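Housekeeping Basics, Unit 2: The Small Bin and the Table

Notes by Rodica Pop, Grandby course group

Please read these notes before the practical part. The unit is worth 100 points, and you need to do each step in the order given.

1. Fit the liner. Open the lid fully, so that it stands upright behind the opening. Put the liner inside and fold its upper part down over the outside of the bin. Students often leave too little bag outside — then it slides in with the first heavy thing. 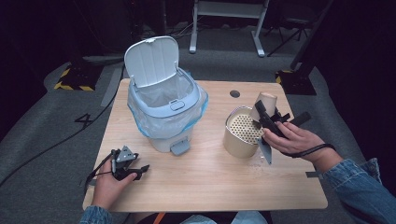

Photo: Anca Bălan

The small bin with a foot pedal has its liner folded over the rim, and the blue trim of the bag goes around the middle. Beside it is a gold metal container with a perforated inner wall. Containers of this kind need a brush as well as a cloth, for crumbs stay in the holes.

2. Empty the containers. Hold each one low over the bin and tap it on the side. Do not shake it.

3. Clear the table. Move the things to the far side first and wipe the near part along the grain. On pale wood, a smear is easier to see from a low angle.
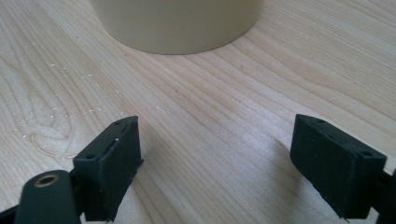 Homework

Write 200 words on how you line the bin in your own kitchen. Bring it to the next class.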